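A Day at the Robichaud Open House

I am a sucker for an open house. Give me a building I normally drive past, a sticker with a number on it and a tray of free samples, and I will happily give up a day off work. So when the card came in the mail saying Robichaud was opening up its tableware and linens place for visitors on Friday, June 18, 2021, I had my spot booked before I'd finished my coffee.

It's an easy drive if you don't trust your phone. Mine sent me to the loading side, where a very patient man in a vest waved me back out and told me I was the ninth one that morning. The visitor lot is on the other side, past the pond, and there's shade along the fence if you get there before ten. I did not get there before ten!

Check-in was a folding table and a box of stickers. I was number 81, and they were expecting 143 people over the day, split into groups so we weren't all breathing down each other's necks. Masks were optional for anyone vaccinated, and it was about half and half in my group. It was my first time in a room full of strangers in more than a year and I'll admit I was a bit giddy. I talked to everybody. I apologize to the couple from the bakery who only wanted to look at cake stands.

The tour starts in the cutting room, and I could have stayed in there all day. They cut tablecloths on a table so long that two people at opposite ends have to shout. The cloth comes off big rolls and gets laid up in layers, and a woman with the steadiest hands I've ever seen ran the cutter down the edge while chatting to us over her shoulder. Somebody asked what happens to the offcuts and she said the good ones go in the seconds shop by the gate, a dollar a bag. You could feel the whole group make a note of that.

From there you go through to hemming, which is loud, so we were handed little foam earplugs and mostly pointed at things. Then a hallway of old catalogs under glass. If you have any interest in what people thought a nice table looked like in other decades, take your time here. So much brown! There was one page of orange napkins that I'm fairly sure my grandmother owned.

The dishes side was a little bit of a letdown, to be fair to those of you thinking of going. They don't make the plates there, they only sort and pack them, so what you see is a lot of boxes and a belt that wasn't running when we came through. The packing crew let us try wrapping a stack of plates in paper the way they do it, and I was terrible. They have a trick with folding the corner under as you roll, so each plate gets its own layer without using a new sheet, and I've been doing it at home ever since with my good bowls. That alone was worth the gas.

Lunch was in the canteen. Box lunches, turkey or cheese, and a lemon bar that I'm still thinking about. Two outside companies had booths set up along the wall: Pratell, who do placemats and runners, and Senitik, who had a whole display of drying racks and drawer dividers. I came home with a Senitik brochure and a Pratell pen, and the pen has already died. Listo had the coffee cart outside. Good iced coffee, slow line.

After lunch we went upstairs to the table rooms, and for me this was the best part of the day. They have a row of small rooms with nothing much in them but a table and a plain wall, and that's where they try out cloths with different dishes and food to see how the colors sit together. You think of a tablecloth as something you pick in the store under those awful lights. Up there they'll put the same cloth out with white plates, then with blue ones, then with a bowl of lemons, and have people walk by and say what they think.

Our guide let us loose to wander in and out for half an hour. One room had all dark cloths, which looked very grand and showed every single crumb. Another had the summer line, and I got stuck in there for ages.

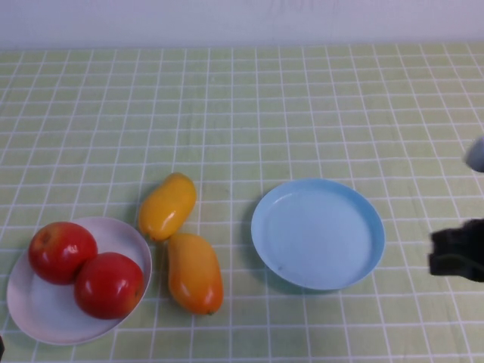

I've never been a green person. My kitchen is blue and white and has been since we moved in. But that pale lime with the thin white grid made the red apples look so good on their plain white plate, and the mangoes next to them on the cloth were practically glowing. I asked whether the fruit was chosen to match and the guide laughed and said somebody goes to the grocery store and comes back with whatever's ripe. I may have stood there planning an entire lunch party that I do not have the chairs for.

A few of us got talking about checks and grids, and whether they make a table look busy. One lady was dead against any pattern under food. I used to agree with her, but when the lines are that thin I think they keep a big plain table from looking like a sheet of paper - and small squares are handy for lining up your silverware if you're fussy like me. She wasn't convinced. We parted friends.

I also asked about ironing, being the kind of person who owns an iron and resents it. The advice was to pull the cloth out while it's still a little damp, lay it straight on the table and smooth it out from the middle with your hands. A few soft wrinkles are fine. I have decided to believe this forever.

The seconds shop was a zoo by the time I got there. The dollar bags of offcuts were gone, every last one, so go there FIRST if you can talk your way in. I did find two napkin sets, a runner with a crooked hem that I can fix in ten minutes, and a round cloth that turned out to be much too small for my table but looks sweet over the plant stand on the porch. Total damage was $43, and I'd told my husband I was only going to look.

Some practical bits if you're tempted. The tour takes three hours with lunch and there are stairs up to the table rooms, though they have an elevator if you ask at check-in. Wear real shoes, they turned away a pair of flip-flops at the cutting room door. Bring cash for the seconds shop, the card reader was down half the afternoon. Kids are fine but there isn't a lot for them to do after the plate wrapping. Tickets were free but they cap each group, and the nice slots before lunch go early.

They're doing another one in September with the holiday cloths out. I've already put my name down, and I'm bringing my own bag.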